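Ziton: agarre en bandeja, tanda de diciembre
LÉEME (sí, léelo antes de entrenar nada, por favor)

Subo esta tanda con un fallo conocido y prefiero contarlo entero aquí, porque ya me han escrito dos veces preguntando por qué la pinza "se queda pensando" dentro de la bandeja. No piensa. Se atasca contra el fondo.

Qué hay en la carpeta
100 episodios teleoperados de coger un bloque pequeño y sacarlo de la bandeja. De esos, 80 están limpios y 20 llevan la marca contacto_fondo en el índice. No los borré, y ya explico más abajo para qué los quiero.

Qué pasó
El brazo bajaba de más. Poco, unos milímetros, pero lo bastante para que la punta de la pinza apretara contra el suelo de la bandeja cuando yo creía que seguía en el aire. El servo del hombro insistía en llegar a su consigna, no llegaba, subía la corriente y acababa entrando en protección. El brazo se quedaba flojo de golpe y caía sobre lo que hubiera debajo (una vez, mi mano, que no tenía que estar ahí. Un susto y un moratón, nada más).

Tardé una semana en dar con la causa. Le eché la culpa a la fuente, luego al cable del bus, luego a mi pulso. Era el cero del hombro: lo calibré con el brazo apoyado en un calzo y en la sesión siguiente usé otro más bajo. Lo sé, lo sé. Está apuntado con rotulador en los dos calzos.

Qué cambié
El script de arranque, zinham_home, ya no acepta una calibración guardada en otra sesión. Si la corriente del hombro pasa del umbral durante 48 lecturas seguidas, el brazo sube despacio y luego se para, sin soltar el par de golpe. Y las manos fuera de la mesa mientras el bus tenga tensión, también para "recolocar un momentito" el bloque.

Qué queda pendiente
El umbral es el mismo para todas las posturas y con el brazo muy estirado salta sin motivo. Si alguien tiene una compensación de gravedad decente para servos de este tamaño, ¡que me la mande!

Cómo usar los episodios marcados
Para imitación, fuera: filtra por la columna contacto. Para entrenar un detector de sobrecarga son justo lo que te interesa, y llevan la corriente de cada articulación.
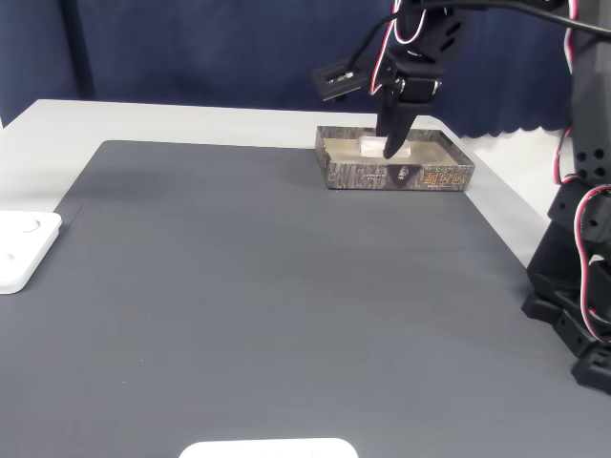 El margen de altura es lo que más me cuesta ajustar por teleoperación, y los datos de corriente no avisan hasta que ya hay contacto. Con la punta metida en la bandeja y tocando el bloque blanco queda muy poco recorrido hacia abajo, así que cualquier error en el cero del hombro se paga justo ahí. La cámara va en el lateral del brazo, un poco por encima de la bandeja, y desde ese ángulo me resulta dificilísimo juzgar unos milímetros de altura. Si montas algo parecido, añade una segunda vista a ras de mesa. Yo la tengo pedida para la próxima tanda.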